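Chapter 5
Where Things Are Put Down

Most books on housework begin with cleaning. This one has put it off until now, on the grounds that a good deal of what gets called cleaning is moving objects from one wrong spot to a less wrong one. Before we ask how a kitchen should be washed, we should ask why the dishes stop where they do, and whether the advice printed on the subject has ever been tested by anyone with a sink.

The usual advice is well known. Everything has a home. Put it away as you go. Never leave a room with empty hands. Students meeting these rules for the first time tend to nod, and I would ask them to stop nodding for the length of a chapter. The rules may be right. The evidence for them is thin.

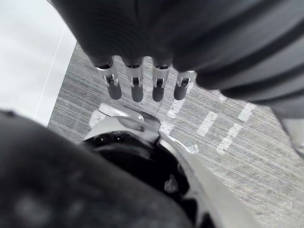 Floors are the first place the rules come apart. Household manuals treat the floor as a surface to be kept clear and say very little about what it is made of, though the covering decides much of the work. Carpet, like the stretch showing between the fingers here, hides crumbs that tile would put on display, and a room can pass for tidy on that account alone. Is it tidy? The Prarville household diaries, which we will read in the second half of the chapter, suggest that people judge a floor by what they can see from the doorway. I doubt that is a standard, but it is the one in use.

Aslak Brekke, whose short book Punell is the source of many of the rules quoted above, argued that the floor should be dealt with last, after every raised surface. His reasoning was that things fall. Fair enough, but he based the claim on 2 households, both of them his relatives', and he kept no record of the order in which anything was done. Later writers have repeated it as settled.

The sink raises a harder question. A plate in a drainer has been put somewhere, and on purpose, yet it has not been put away. Is the job finished? Brekke says no. The Trastska course notes say yes, provided the plate is clean, and then forget to say who checks. Families appear to get along with either answer as long as everyone in the house uses the same one – the quarrels start when they don't.

Double sinks are sold as the cure. One basin for washing, one for draining, and the counter stays free. In practice the second basin is often given over to a rack for good, so the owner has paid for two and works in one. Whether that counts as a waste depends on how much counter there is to spare. A drainer standing inside the basin, with a single plate leaning in it, takes up no counter at all, and I have yet to read a manual that gives it credit for this.
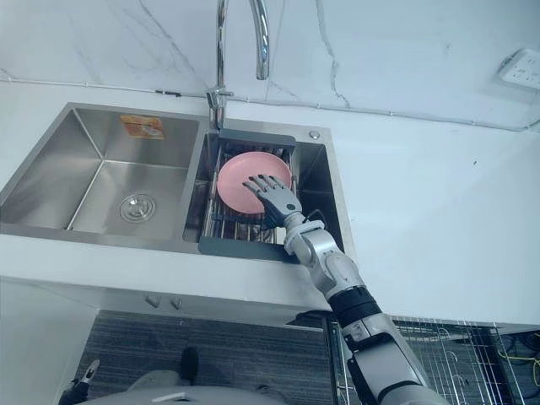

5.1 What the manuals mean by "away"

The word is used in at least three senses, often on the same page. We begin with the narrowest, taken from the Aasen handbook, in which an object is away only when a door or drawer has been closed on it.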